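November, evening

In at Cotby before eight. The overnight replay had finished, which is the first time this week. 964 logged motions went through the new planner build with no crashes, and 7 of them came out with a different path than the old build gave. I had expected more. I spent the first hour going through those one at a time with coffee.

Most were harmless. The new build picks the shorter wrist rotation when there is a tie, and the old one picked whichever it found first. Two of them I don't like. In both, the wrist comes in low and turns late, and the clearance to the other arm gets down to the margin and stays there for the whole turn. Nothing touches in simulation, but the simulation doesn't know about the camera cable. The cable isn't in the model at all. I have known this since summer and kept putting it off.

So that was the morning. I added the cable to the collision model as a chain of capsules. I first tried letting the chain move with the wrist, and that was a mistake. The planner slowed to a crawl and then started refusing poses that are plainly fine. Took it out again. What I have now is one fat fixed volume on each side of the wrist camera, big enough to cover the loop wherever it swings. It is crude. It costs a little reach near the base. Planning time went up by a few milliseconds and I can live with that.

Reran the two bad ones. Both now turn early, well up and away from the table, then come down straight. Good.

After lunch I drove the arms through it for real at quarter speed, with my hand on the stop. I watched the wrist feed on the left monitor and the planner's view on the right one. It's a useful way to check a model. You look for anything in the picture that the planner doesn't think exists.

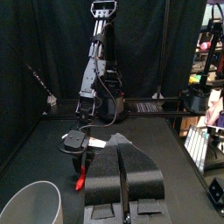
Wrist view during the slow pass. Cable loop on the other arm, red fingertip down.

Found one thing that way. The plastic bin near the corner is in the model, but in an old position, and its rim is lower in the model than on the table. Fixed the position, raised the box, wrote the measurement in the config with a comment so I don't wonder about it later. The rail behind the base was right. The card on the table isn't modeled and doesn't need to be.

Then the time stamps. I have been blaming the calibration for a sideways error in the grasp point, and this afternoon I finally ran the test I should have run first, which is to look at the same object with the arm standing still and again with the arm moving slowly in each direction. Standing still, the error was nothing worth writing down. Moving left, the grasp point was off to one side. Moving right, it was off to the other side. That isn't calibration. A bad calibration would be bad the same way every time.

The image was being stamped when it arrived at the perception process and not when it was captured. Gentile (our perception node, I should have a better habit of writing what things are in here) takes the stamp on the message and looks up the arm pose for that time. If the stamp is late, the pose is wrong by however far the arm moved in between. At low speed you hardly see it. At working speed it is easily enough to miss something thin.

The driver does offer a capture time. It's in a different clock, so it has to be converted, and the old code skipped the conversion with a note saying to do it later. The note is mine. I wrote a small offset estimator that compares the two clocks and keeps the smallest difference over a sliding window. It settles in a few seconds. I had it print the offset to the console, forgot to turn the printing off, and filled up the log partition, so twenty minutes went into clearing that out.

With the offset in, the left and right errors mostly collapsed onto each other. I did the moving test again with the lights lowered to make the exposure longer, and there was a small leftover error. I think it's the exposure itself. The capture time is at the start of the exposure and the useful moment is closer to the middle. Added half the exposure to the stamp. Better. I didn't chase it any further than that.

Late afternoon was the chili. It's the object I use when I want to know if the grasp code is being lazy. It's thin and curved, and its long axis as the point cloud sees it isn't quite the line you want to close on. The old code fits a single line through the whole cloud and takes the middle. For a straight thing that's fine. For a curved thing the middle of the line can sit next to the body and not inside it, and one finger touches early and pushes.

The change is small. Instead of one line, it cuts the cloud into short sections along its length and fits each one, then scores them by width and by how square the fingers would be to the local direction. It picks the best section and closes there. I also changed the closing itself. The fingers used to run to a target width and now they run until the motor current rises and holds for 5 control cycles in a row. One cycle was too jumpy, and it would stop on the friction in the finger slides.

Ran it with the moving camera, the corrected stamps, the cable volumes, all of it on together. I left a window open with the wrist image at full size and saved a frame with the pepper in the fingers.

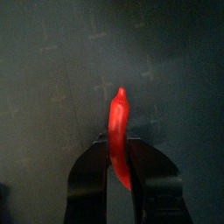

A message from the Flustside side came in while I was still typing up the settings, asking whether the current threshold was fixed or scaled to the measured width, and saying that theirs had been fixed for months and had worked until they switched to softer objects, at which point they had to retune it every morning. They suggested learning the free-running current on each close, over the first part of the travel, and setting the threshold as a step above that.

Mine is fixed. I wrote back and said so. I like the suggestion and it isn't much code, the travel before contact is already logged. The only catch is an object wide enough that there is hardly any free travel, and then there's nothing to average over. Could fall back to the last good value. I'll try it on a branch.

They also asked if they could have the section fitting. I said yes, once it's cleaned up. It still has a hard-coded section length in it and a plot window that opens if you look at it wrong.

Left for tomorrow:
Merge the stamp fix by itself, before anything else. It should not ride along with the grasp changes.
Issue 321 on the Brarkero tracker is the tie-breaking in the wrist rotation. Write up the two paths and attach them. They may say it's intended.
Rerun the overnight set with the cable volumes on and compare planning times.
Old logs all have the late stamps. Decide if they're worth correcting. I can recover the offset from the driver's own log for some of them but not the ones from before the reinstall.

Shut the arms down a little after six. Rain on the way to the bus. I left my notebook on the bench, so this is from memory and the console history.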